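FOR IMMEDIATE RELEASE
April 18, 2024

Ejigu Tenants' Group Questions "Streak-Free" Claims on Bathroom Cleaners, Asks Makers to Show Their Tests

The Ejigu Tenants' Group today published Trodden, a short guide to reading the labels on household bathroom cleaners. The group says most of what is printed on the front of a bottle can't be checked by the person buying it, and that shoppers should stop paying extra for it until it can.

The guide grew out of a survey of members who clean their own homes or clean for a living. The group received 3718 replies. Many members said they had switched to a more expensive product in the past year on the strength of a label. Few could say what the more expensive product did that the old one didn't.

"I have been reading these bottles for a long time and I still don't know what 'deep action' means," said Mihret Adugna, who wrote the guide. "Deep into what? A sink is glazed. The dirt is on top of it. If a company has a test that shows otherwise, I would like to read the test."

What the Guide Covers

Trodden looks at eight phrases that members sent in most often, among them "streak-free," "professional strength," "works in seconds" and "up to 5 times more power." For each one the guide asks the same things: compared with what, on what surface, and who did the measuring. In most cases the label gives no answer to any of them.

The group is just as doubtful about "natural" and "gentle." Neither word tells a buyer what is in the bottle or how long to leave it on. Members with asthma or sensitive skin are told to go by the ingredient list and the warning panel, and to leave the front label alone.

A section on everyday sinks and faucets makes the case for starting with water and a cloth.
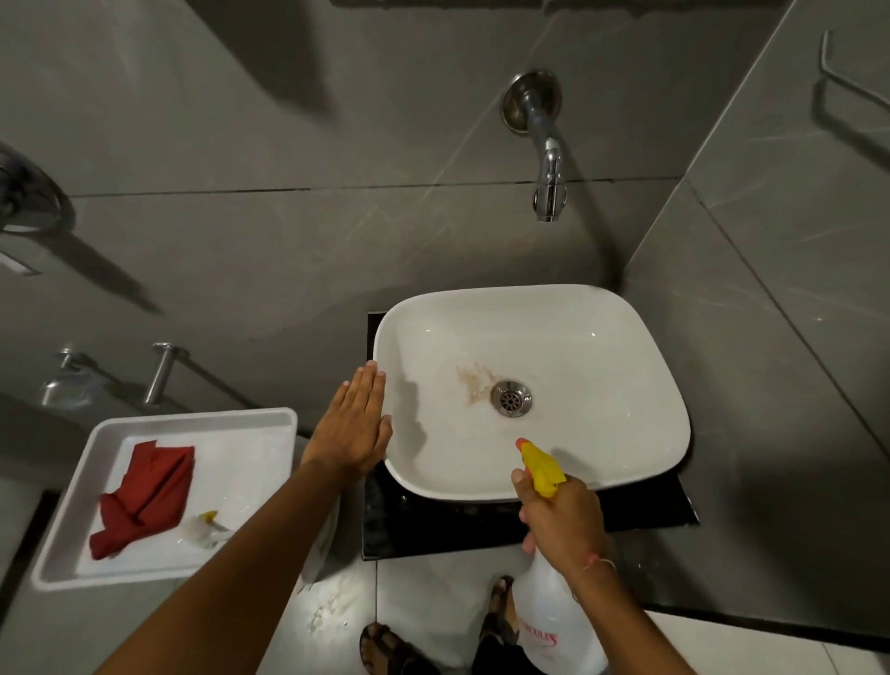
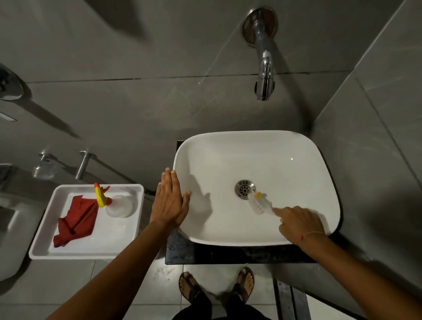
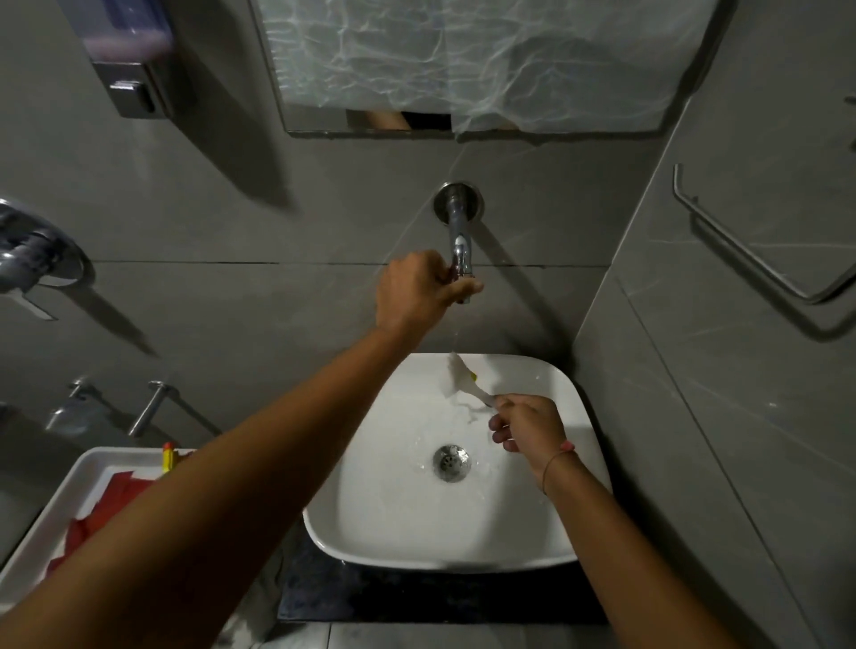 White vessel sink with a chrome drain.

What the Group Is Asking For

The group has written to two makers, Drarance and Pondier, asking each to release the testing behind its bathroom range. Drarance replied that its methods are confidential. Pondier sent a brochure. The group doesn't consider either of these an answer and has written again.

It is also asking stores to put the price per ounce in type people can read without bending down, and to stop shelving refills on a different aisle from the bottles they refill.

"We aren't saying these products don't work," said Tsegereda Seyoum, who ran the survey. "Some of them may be very good. We are saying that we were asked to take it on trust, and the trust costs more every time we go to the store."

The group admits its own limits. The survey was open to anyone who wanted to fill it in, and people with a complaint are more likely to reply. The guide contains no lab work and doesn't rank any product.

Availability

Trodden is eight pages long and free to members and non-members. Printed copies can be picked up at the Ejigu office during opening hours. A second edition is planned for October and will print any test results the makers choose to send, in full.

Press contact: Tsegereda Seyoum, Ejigu Tenants' Group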